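Shared Worktables, Upper Floor - Inspection Sheet with Comments
Skastside Building, Mavidport
Round: October. Completed by: Asabe Nnaji
Sheet 3, tables and stationery

Marks used: OK, See comment, Do today.

1. Table top: splinters, lifted edges, sticky patches
OK. Ran a hand along the edges and came away with the same skin I started with. Light wood shows everything, which is a nuisance for whoever cleans it and a blessing for whoever inspects it.

2. Pencils and pens: capped or put away, nothing near the edge
See comment. A pencil left lying on a table will find the floor sooner or later, and then somebody's heel will find the pencil. There are pots for these. The pots are 12 paces away, and I accept that this is a great distance.

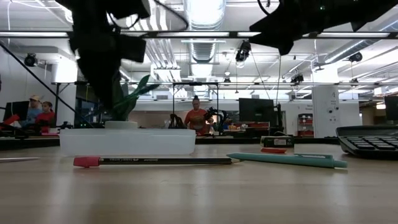 3. Small items: rubbers, clips, bits of things
See comment. If it's smaller than a thumb it goes in a box with a lid. Last round I picked up a drawing pin with my shoe, and Samir asked why I was tapping.

4. Calculators: casing sound, no cracked screens, battery covers present
OK. Please stop writing in to ask for the good one. They are all the good one.

5. Plant: stable, pot whole, leaves clear of people's eyes
OK. The snake plant continues to be the best-behaved thing on this sheet. Those leaves come to a point, so keep it where you won't lean over it to reach something.

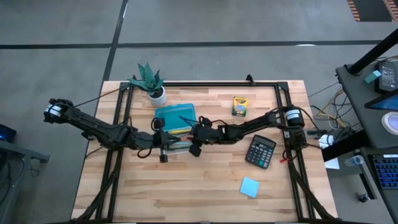

6. Sticky notes: current, legible, stuck to something
See comment. A blank one is stationery. A written one older than 10 days is litter, whatever it says.

7. Crayons and storage boxes: lids on, right things inside
See comment. The Rakosar catalogue offers a set of 3000 printed labels, and I have been told no. Masking tape and a marker it is, then.

8. Floor: clear walkways, no trailing leads, no spills
OK. Bare concrete is unforgiving to dropped mugs - bring one with a lid.

9. Trays: not cracked, not used as a second bin
OK. Frosted plastic goes brittle at the corners before anywhere else, so check there first and don't lift by one end.
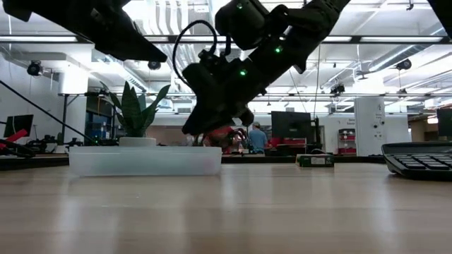
10. Lighting: all tubes working, glare tolerable
OK, just. Anyone getting a headache from the shine on the table should move seats before they start moving the furniture.

Do today: nothing. I checked twice, out of suspicion.
Carried to next round: items 2, 3, 6 and 7.

Signed: A. Nnaji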